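Finish for office desktops, bulk order: hardwax oil or waterborne lacquer?
Furniture Making > Trade & Wholesale

benchdog_ric
Posted Mar 3, 2026

We are quoting 300 solid ash desktops for the Chaudhry fit-out. The buyer wants a pale, flat look with no yellowing. Current candidates are Lustness hardwax oil, two coats by pad, and a waterborne 2K lacquer, sprayed. Tops are 1 inch thick, edge-glued, shipped flat and assembled on site by the client's own crew.

Main questions:
Repairability after delivery.
Edge wear where forearms rest.
Whether the oil holds its color on pale stock.

Shop humidity sits near the low end in January, which complicates the waterborne schedule.

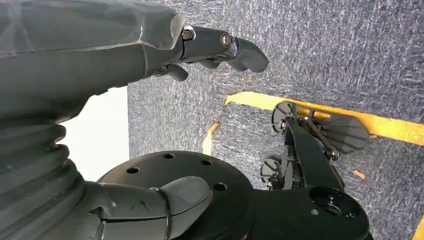
Gripper and arm over the carpet.

tenon_and_pad
Oil for repairability. A lacquered top with a worn front edge has to come back to the shop or be sanded in full. An oiled top can be scuffed and recoated in place overnight. For pale stock use the white-tinted version on the first coat and clear on the second. Clear on both coats will give you the wet look on ash and the buyer will reject it.

sprayline
Disagree for office work. Oil is fine when the owner maintains it. Office tenants do not maintain anything. You will get ring marks from cups and dark patches at the front edge, and the client will call them defects. We moved our whole contract line to 2K and claims went down.

tenon_and_pad
What film thickness are you putting on, and are you easing the edges? Most early wear I see on lacquer is from a sharp arris where the film pulls thin.

sprayline
Three passes, scuff at 320 between the second and third. Edges get a 1/8 inch radius before sealer. A square edge will fail under any finish. 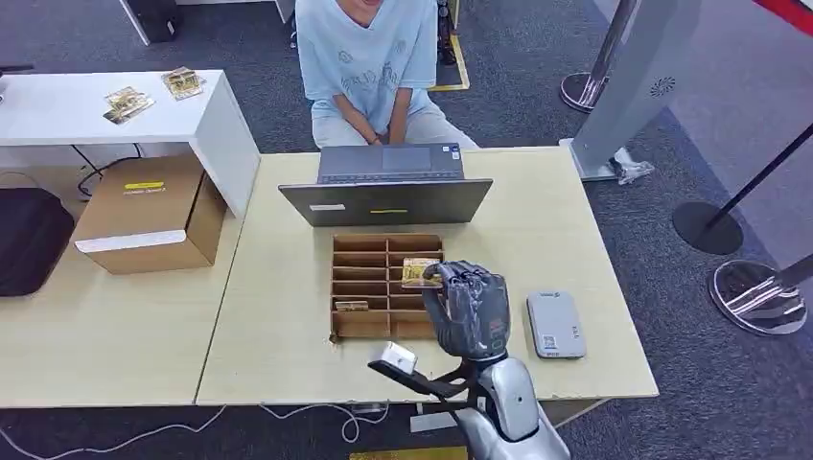

Laptop and card organizer on the desk.

benchdog_ric
Radius is already in the drawing, 1/8 top and bottom. The client has not specified a maintenance plan, so assume there isn't one. What is the realistic cost difference per top?

kilnside
Depends on labor. On our last run of 847 tops the material cost was close either way. The oil took more floor space, since every piece had to be racked through the full cure. If you do not have racking for 300, the decision is made for you.
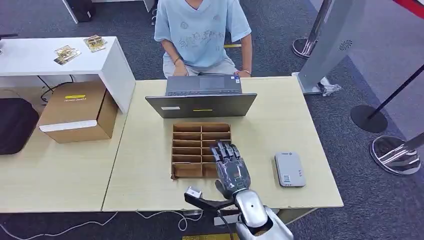
kilnside
Seasonal movement matters more than finish on a top that size. Seal both faces and all end grain equally or it will cup, oil or lacquer. The other thing to settle now is how the tops butt together on site. With two pale tops side by side you get a thin dark seam between them, and any difference in height or color shows along that line. Sort the boards by tone before glue-up and number the tops in pairs.

sprayline
Agree on sealing the underside. One full coat minimum, same product. Shops skip this to save time and then blame the kiln.

benchdog_ric
Numbering in pairs is a good idea. Moisture content at delivery from Brustach was 8 percent on the last batch. Is that acceptable for a heated office?

kilnside
Yes. I would not go above 9. Check every pack with a pin meter, not only the top boards.

tenon_and_pad
Slotted holes in the steel frame too. If the client's crew uses round holes and drives the screws tight, the top will split and you will be arguing about whose fault it is. 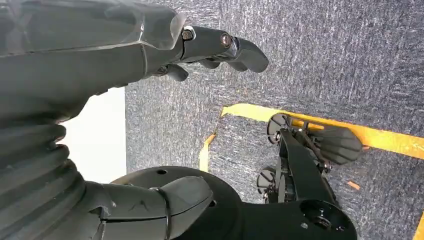
Put the slot direction on the assembly sheet, across the grain, with washers under the screw heads. Center screws can be fixed. I still say oil, by the way. Offer a maintenance kit as a line item and let the client refuse it in writing.

rosewood_lou
Has anyone run the Rosirus waterborne on ash? Their rep quoted us $1,775 for a drum and I have not seen it on open-grain stock.

sprayline
Tested it on offcuts. Grain raise is moderate. Sand the sealer well and it lays down flat. Pot life with the hardener is short in a warm booth, so mix small.

benchdog_ric
I will finish 2 sample tops, one of each, and send both to the client. If they choose oil, the maintenance kit goes on the quote. Will post the outcome.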